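Accueil | Actualités | Recherche | Formation | Contact

20 janvier 2020 - La rédaction

Sqalli ouvre un programme de démonstration à distance pour la composition florale

L'institut Sqalli a engagé sur son site de Tilusthorpe un programme consacré à l'apprentissage de gestes par téléopération. Deux bras robotisés y sont guidés par un opérateur, qui leur montre comment saisir et disposer des roses et des hortensias artificiels.

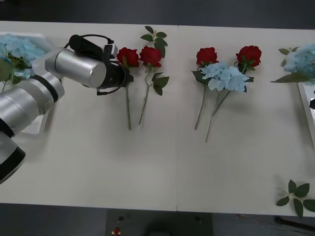

Mirna, partenaire du programme, fait savoir que la tige reste à ses yeux le point délicat, et souhaite que les démonstrations manquées soient conservées au même titre que les autres.

Le recueil compte à ce jour 641 démonstrations, d'une durée moyenne de 110 secondes. Chacune est relue avant d'être versée à la base commune.

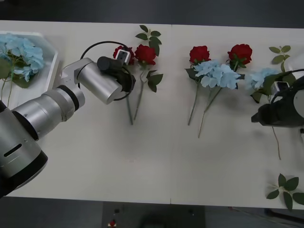
Les opérateurs suivent une formation préalable de 2 jours. Le guidage manuel, bras en main, est réservé aux premières séances - la commande à distance prend ensuite le relais.
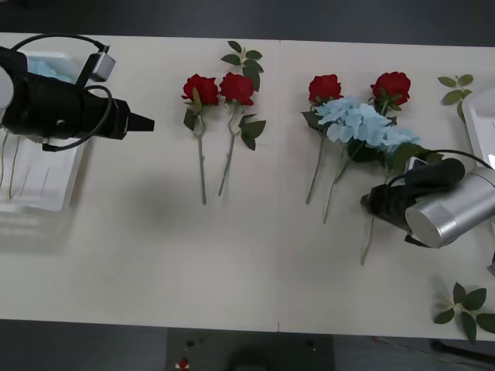

Le logiciel d'enregistrement, dénommé Riltau, synchronise les mouvements des deux bras et les vues des caméras. Il sera mis à la disposition des laboratoires associés au mois d'août. 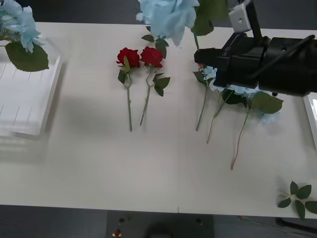
Une seconde série, d'environ 100 démonstrations, portera sur des tiges de longueurs différentes. Les demandes de participation sont à adresser au secrétariat scientifique de l'institut.

Dernière mise à jour : lundi, 16 h 40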